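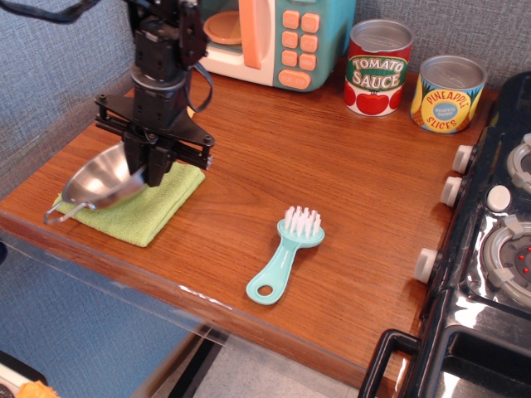 Washing a play kitchen

Play kitchen pieces get handled as much as real dishes and get washed a lot less. Set aside an hour once a month. You need a dishpan, mild dish soap, a small brush with a handle, two terry cloths and a towel to dry things on.

Sort first

Make one pile of things that can go under water and one pile of things that can't. Solid plastic and stainless steel can be washed. Anything with a battery door, a paper label or a sound chip stays out of the sink. Check the bottom of each piece, where the battery door is usually hidden under a screw.

Small steel pots and pans

Wash these by hand in warm, soapy water. Toy pots are often thinner than real ones and the handles are sometimes only bent wire, so hold the pot by the bowl while you scrub. Use a soft brush or a cloth. Steel wool leaves scratches that show up badly on a shiny finish. Dry the pot right away, inside first, then set it upside down on a folded cloth. If you leave it to drip you get water spots, and a wipe with a little white vinegar takes those off.

If a wire handle has worked loose, squeeze the ends back in with pliers and feel for sharp spots before the pot goes back in the bin.

Toy microwaves and stoves

Take the batteries out. Wring a cloth until it no longer drips, then wipe the outside, the door and the handle. Crumbs and modeling dough collect between the buttons. Let the dough dry hard and brush it out with short, stiff bristles. A wooden toothpick gets what the brush leaves. If the turntable lifts out, wash it in the dishpan. If it doesn't, wipe around it.

Glossy black stove tops show every fingerprint. Wipe them with a damp cloth and then a dry one, and skip the spray cleaner, which leaves streaks and can get into the knobs.

Play food cans

Check whether the label is printed on or glued on. Printed ones can be wiped all over. For paper labels, clean the lid and the bottom and leave the middle alone. A corner that is lifting can be stuck down with a dab of white glue on a toothpick. Wipe off the extra before it sets.

The table

On a wood table, wipe along the grain and dry it as you go. If you have clear plastic guards along the edge, run a barely damp cloth down the seam where the plastic meets the wood – that is where sugar and glitter end up. Don't use glass cleaner with ammonia on clear plastic, as it can turn it cloudy.

The brush and cloths

Rinse the brush, shake it and hang it by the hole in the handle if it has one. Cloths go in with the towels, no fabric softener. Terry that has been softened pushes water around and won't soak it up. Replace a brush when the tufts start to spread, about every 7 months with regular use.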